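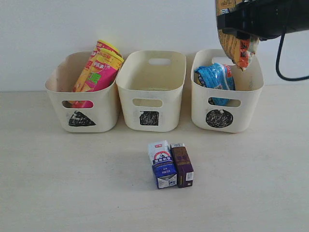 Ticket 203: Label printer at Jalmont branch prints everything twice, then sulks
Status: Closed (grudgingly)
Priority: Medium, raised to High by the person who has to peel the labels

Reported problem
Every shelf label comes out in duplicate. After the second copy the printer flashes amber and ignores all further jobs until someone turns it off at the wall. Started in January, after the Mengal stock software was updated. The reporter would like it noted that nothing else was changed, apart from the roll of labels, the cable and the desk it sits on.

9:10 am
Asked for the copies setting. Was told it says 1. Asked for a screenshot. It says 2. Set to 1, saved, printed a test. One label, amber light.

9:40 am
Label height in the Mengal template is 82 mm. The new roll is 49 mm. The printer goes looking for the rest of the label, can't find it and gives up. I have some sympathy. Changed the template to 49 and ran the gap calibration, which wasted a metre of labels and a good deal of colour ribbon.

11:25 am
Reporter says it's printing in duplicate again. The copies setting is back to 2. The Nekus sync restores the Bukden branch profile on the hour, and Bukden likes two of everything.
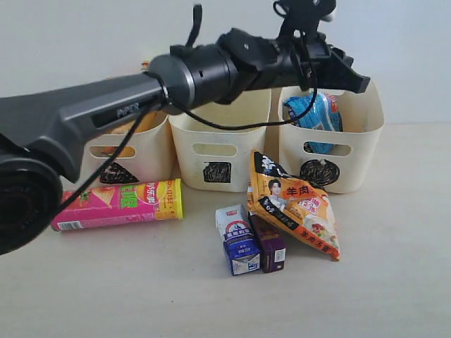

Fix applied
1. Unticked "Inherit from Bukden" in the Nekus branch profile.
2. Set copies to 1 and height to 49 mm, again.
3. Restarted the print spooler and cleared the queue, which held 203 labels for the same tin of paint.
4. Waited past noon to see whether the sync would undo it. It left the settings alone.

Follow-up
Reporter confirms single labels and a green light, and asks if we can also make it quieter. Please lodge a separate ticket.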